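Reading Ruth aloud, start to finish

Wilma Maes talks about the book of Ruth the way other people talk about a holiday they have just come back from. She has taught an evening Bible class in Honby since last October, and when I rang her she was already halfway through a thought about barley.

"It's all harvest and hunger," she said. "Naomi comes home and says she went away full and the Lord has brought her back empty. Then Boaz fills Ruth's shawl with grain and tells her not to go back to her mother-in-law empty-handed. Same word in the Hebrew! I nearly dropped my tea when I first noticed."

Her class reads all four chapters aloud in one sitting before anyone opens a commentary. It takes less than half an hour, and she thinks every church should try it.

"You hear how little God is said to do," she told me. "He gives food in chapter one and a child in chapter four. Those are the 2 places where the narrator says it outright. In between it's people being kind, and you start wondering who is behind all these things that just happen to happen."

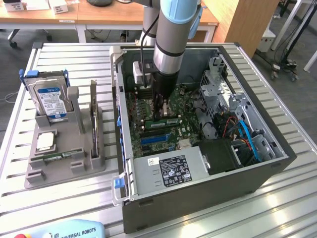 Nipon Sriwong was less sure about the one-sitting rule. He told me that the first time through he had lost the thread at the town gate, sandal and all, and that he would have liked someone to stop and explain what a redeemer was. He has since gone back to chapter four 3 times on his own and now loves it best.

Wilma laughed when I passed this on. "He's right, the gate is hard going. But he went back to it – that's what I hope for!"

She is very taken with the word hesed, often put into English as kindness or steadfast love. Ruth owes Naomi nothing by the end of chapter one, she says, and stays anyway. "Orpah isn't a villain, mind. She weeps, she kisses her, she does the sensible thing. Ruth does more than anyone could ask."

The class moves on to Jonah next, again in one go. Wilma has already read it through at home, out loud, to the cat.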